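Building Services for School and Community Halls
Notes for Session 5: Ventilation, heat and the small rooms people forget
Lurdes Tavares

Welcome back, everyone. Last time we walked through the structural side of the Ranomthorpe sports hall (the portal frames, the long discussion of purlins, my apologies again for running over) and today I want to move on to the air inside it. You'll need your copy of the ground floor plan, and if you've lost it, there are spares on the shelf by the door.

Let me start with the question I'd like you to carry through the whole session: who is in the building, and what are they doing? A sports hall at a school leads a double life. In the morning it holds 36 children running flat out. In the evening it might hold two people playing badminton, and in December it will hold rows and rows of parents sitting still in their coats for the concert. The same fans and the same ductwork have to look after all of them.

Fresh air

Air supply is worked out per person, and then checked against the volume of the room. Do both, please, every time! A tall hall is forgiving for the first stretch of a lesson, as there is a big reservoir of air over everyone's heads, and students often take that as permission to undersize the plant. Then the afternoon comes, with one class straight after another, and the reservoir has been used up well before the last bell.

At Ranomthorpe the designers used high-level louvers on the north side with low-level inlets behind the wall bars. It's a lovely simple arrangement and I'm fond of it, but look closely at the inlets on your plan. Two of them open into the equipment store. Once the crash mats are stacked in there, how much air do you think gets through? Mark your answer on the plan and we'll compare.

Heating

Radiant panels warm people and surfaces directly, while warm air units heat the air and let it do the rest. In a hall with big doors that get propped open on the parking lot side, radiant panels usually win. They have to be guarded against balls, and the guards have to come off for cleaning, so draw the access route as well as the panel. The Tristbridge hall in your reading has panels set between the roof lights, and reaching them means bringing a platform in through a doorway that was drawn too narrow for one.

We set our target for active sport at 18 degrees in these notes. Changing rooms want to be a good deal warmer than that, and they need their own control, separate from the hall. Please don't run them off the same zone.

The small rooms

I promised we would get to these. The plant room, the cleaner's closet, the office, and the closet where the door entry system and the booking computer live. That last one nearly always ends up with no ventilation whatsoever, tucked under a stair with the door shut. Small steady heat gains in a small closed room add up, so give it a transfer grille at the very least, and put the gain in your table along with everything else.

For next time

Finish the heat gain table for the ground floor, small rooms included. Read the Aydoğan chapter on mixed-use halls, skipping the part on ice rinks unless you're curious. The groups working on the Gisora scheme should bring their section drawings, at any stage, even pencil.
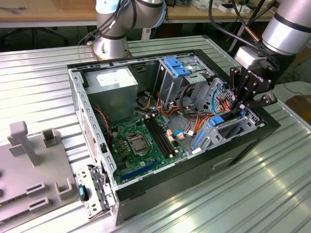
Fig. 1. Desktop computer with the side panel removed.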